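Cellule de démontage Puvmont

La cellule Puvmont est un poste robotisé de démontage et de remontage d'ordinateurs de bureau. Je m'en occupe depuis le premier jour à l'atelier de Grirkdale, alors pardonnez-moi si cet article part un peu dans tous les sens (on s'attache à ces bestioles !).

Composition

Un bras à socle fixe, une pince noire à doigts articulés, une table en profilés d'aluminium et une plaque de rangement imprimée en 3D : voilà l'essentiel. Le boîtier se couche sur la table, panneau latéral retiré, et le bras y descend par le dessus. Une petite caméra montée au poignet regarde entre les doigts, et une autre, fixe, surveille le plan de travail. Le programme de séquence s'appelle Verwood, je le relance plus souvent que je ne voudrais.

Mise en place

Je commence toujours par le zéro du bras, puis l'ouverture de la pince, puis le boîtier -- dans cet ordre, j'y tiens. Ensuite je fais descendre les doigts à vitesse réduite au-dessus de la carte mère, du côté des connecteurs d'extension. C'est le passage délicat, parce que les emplacements sont serrés les uns contre les autres et que les condensateurs dépassent juste à côté. Je garde un œil sur la vue du poignet et l'autre sur l'arrêt d'urgence.
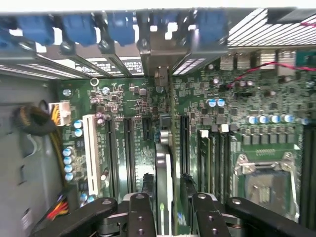
Daranee Inthanon trouve que je vais trop lentement à cette étape, et qu'une approche en deux paliers suffirait si l'on refaisait le zéro à chaque changement de boîtier au lieu d'une fois par jour. J'ai essayé un jeudi, et je dois dire que ça se défend ! Depuis, je refais le zéro à chaque boîtier, mais j'ai gardé ma petite vitesse.

Entretien

Toutes les 40 heures, je contrôle les vis de pivot des doigts : un jeu à peine sensible à la main suffit à décaler la prise. Tous les 1 000 cycles, dépoussiérage complet, vérification du câble le long du bras (il doit suivre sans tirer quand le poignet tourne) et resserrage de la plaque de rangement. Celle-ci mérite plus d'attention qu'on ne croit, car un disque ou une barrette posé un peu de travers, et la reprise suivante part à côté.

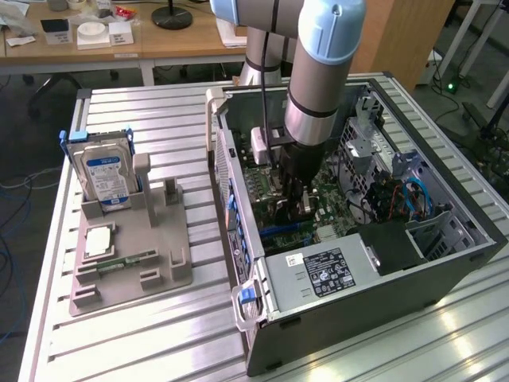 Pour recaler la plaque, je desserre ses fixations, je la pousse contre sa butée et je resserre en croix, sans forcer. Puis je fais pointer le bras sur chaque logement, à vide, avant de remettre les pièces.

Pannes connues

La plus pénible est survenue au cycle 674 : la pince se refermait de travers, et j'ai soupçonné le logiciel pendant deux jours avant de trouver un axe grippé. Aivar Hunt a changé la pièce en décembre -- modèle Dambrauskienė, un peu plus long que l'origine, donc décalage d'outil à ressaisir dans Verwood. Au dernier relevé, le compteur affichait 1 994 cycles, et l'axe n'avait pas bougé.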